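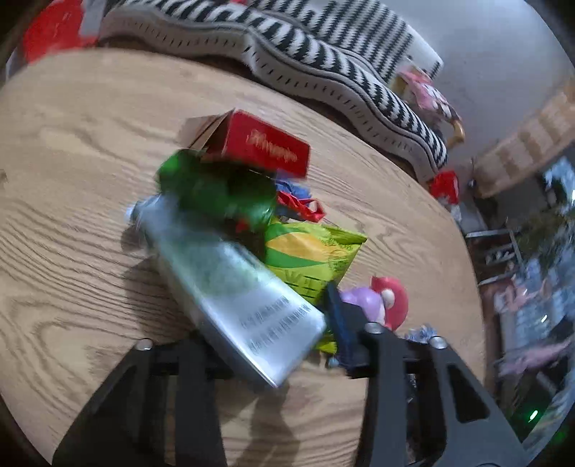
*The snack pile on our round table*

**Snack packages have taken over my round table — where do people put all this stuff?**

Posted by Raluca Husar

Hi everyone! Longtime reader, first time asking. My kitchen table is round, wood, with a really wild grain that I love and hardly ever get to see, and the middle of it has turned into the place where snacks go to live. Right now there's a red box with its flap hanging open, a big silver pouch, a green package, a corn snack bag (at least it has what looks like an ear of corn on the front, I didn't buy it) and a couple of crumpled wrappers, one red and one blue, all in a heap.

We're in a small apartment and the kitchen has exactly one upper cabinet, which is full of plates. Cornel thinks we should get a big bowl and dump everything in it. I tried that with a Skonance bowl last September and the pouches just slid off the top, and then everybody fished around for the good stuff and left the rest on the table anyway.

So two things, I guess. One, what do you use for mixed packages, when some are stiff boxes and some are floppy bags that won't stand up? And two, is it bad for the wood to have this stuff sitting on it all the time? The finish is a few years old and I have no idea what the last owner put on it. I can spend up to 70 lei, a little more if it's something that'll last.

Thanks!!

---

**Erzsébet Bodnár**

Oh, I had this same table situation for years (ours is oval, but a heap is a heap).

First thing, before you buy anything, take it all off. Every single package. Put the wrappers straight in the trash and shake the boxes, you'd be surprised how many have one sad thing left in the bottom. I did mine one evening while the soup was on and ended up with less than half of what I started with.

Then I'd sort by how things stand, and forget about what's in them. Boxes go in one spot, upright, flaps tucked in. If a flap won't stay shut, cut it off, it's only going to catch on everything. Bags and pouches go in something narrow with tall sides so they hold each other up like folders in a drawer. That's where your bowl went wrong, I think: sloping sides, and shiny pouches slide on each other like crazy. I use a Pladeck bin, the tall one, and it sits on top of the fridge. A shoebox does the same job if you want to try it for a week before spending money.

For bags that are already open I fold the top over twice and put a clothespin on. I bought proper clips once, a pack of them, and they all vanished. Clothespins vanish too, but they're cheap!

About the wood: dry packages won't hurt it. What I'd look out for is salt and grease from open bags, and anything with a spout or a cap that can leak. Pouches like that I keep on a saucer or in the door of the fridge, depending on what's inside. Wipe with a barely damp cloth, then a dry one, and go along the grain. If water drops soak in and leave a dark spot instead of beading up, it's time for some oil. Try it on the underside first, you don't know what's on there now.

---

**Emanuel Sandu**

over the door rack. done

---

**Tincuța Zamfir**

I agree with Erzsébet on the tall bin, but I'd put it somewhere other than the top of the fridge if you have kids (or if you're short, like me). Ours hangs on the side of the cabinet by two hooks. It came from Lazăr, down by the market, and I paid some 70 lei for it with the hooks, so it's right at your limit. Measure the gap next to your cabinet first, I had to go back and swap mine for the narrower one.

Also — and this made the bigger difference in our house — put something else in the middle of the table. A plant, a candle, whatever. As long as that spot was free, people dropped their packages there on the way past. I have a fern there now and the snacks mostly make it to the bin. Mostly. My husband leaves his next to the fern.

---

**Raluca Husar**

Thank you all! I'm trying the shoebox tonight. Emanuel, which door? The kitchen doesn't have one, it's just an archway.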